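I'd been trying to pin Aicha Berrada down for a chat since March, and when she finally said yes it was on the condition that we talk while she cooked. So I turned up at the back door of Kultero at four in the afternoon, which is when she starts the stock, and got handed an apron and a bag of onions before I'd even got my recorder out!

If you haven't been, Kultero is the supper club she runs with Lakmal Biswas above the old chandler's in Prikport. They seat 20 people, everyone at the same long table, and the menu is whatever the two of them have been arguing over that week. I went in the winter for the first time and I'm still thinking about the chickpeas.

"People assume we had a plan," Aicha told me, laughing. "We had a lease and a very big pot. That was it."

She grew up cooking with her grandmother, then spent three years in Cáceres working in a place that did lunches for builders and office staff. She says that's where she learned to be quick, and also where she fell for smoked paprika (there's a tin of it by her bed, according to Lakmal, though she wouldn't confirm this). "The owner there used to taste everything with a piece of bread, never a spoon. I still do it. If it's no good on bread, what are you serving it for?"

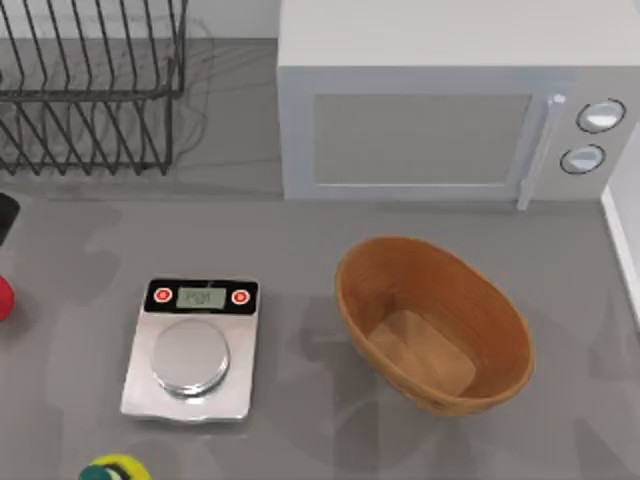
I asked her what she'd say to someone who loves the idea of having a crowd round but has only got an ordinary kitchen at home. She got quite stern with me. "You don't need more kitchen, you need to clear up as you go." She reckons most of us lose half our space to things that live on the worktop, and she's ruthless about it. Take a dish rack and a microwave sitting side by side on the counter, which is how it is in plenty of homes. Aicha would keep the rack empty before a single carrot gets peeled, and she'd use the microwave to keep a covered bowl of rice out of the way until it's wanted. "It's a cupboard with a door," she said. "Use it!"

Lakmal came in at this point with a crate of leeks and disagreed with nearly all of it. He's the calmer of the two, and he does the bread and the puddings. His view is that people worry far too much about the kitchen and not enough about the table. "Get them sitting down, give them something to tear up, and you've bought yourself half an hour," he said. His flatbreads are the something. He makes the dough the night before and leaves it somewhere cool, and he won't give me the recipe, I've asked three times now.

They met at Takisia, the night market down by the ferry steps, where they had stalls next to each other and kept stealing each other's customers. By the end of that summer they'd merged into one stall. Lakmal wrote down every plate they sold in a school exercise book, and the last number in it is 981. He's kept the book. Aicha says she'd have thrown it out, but I noticed she knew exactly which shelf it was on.

What about money, I asked, a bit nervously. "It pays," said Aicha. "Some months it pays well, some months we eat a lot of lentils." They've been offered a bigger place on the front and they've said no, for now. Lakmal wants to stay where he can hear the whole table. Aicha wants a better extractor fan.

By then the onions were done (badly, she redid a few of them) and people were starting to come up the stairs, so I gave back the apron and went to find a chair.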